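## 3. Gripper comparison

We tested two parallel grippers on the same arm, the Lirov and the Donati, with 3,000 planned grasps for each. Gerardo Colombo wrote the controller script. The Donati set was stopped at 2,982 when a pad came off.

Soft items gave us the most trouble. With a handled pouch or a tassel, the wrist camera often lost the edges to motion blur, and the grasp point had to come from the frame before.
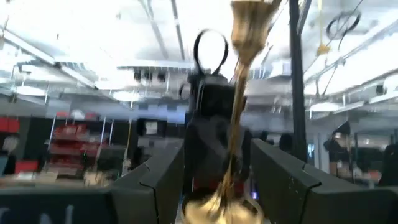
### 3.1 Changes for the second round

- Slower lift on soft items – 16 cm/s was too fast for the camera.
- Shorter exposure, fixed for the whole run.
- New pads on both grippers before the first grasp.

The Skunden controller will be tried in May.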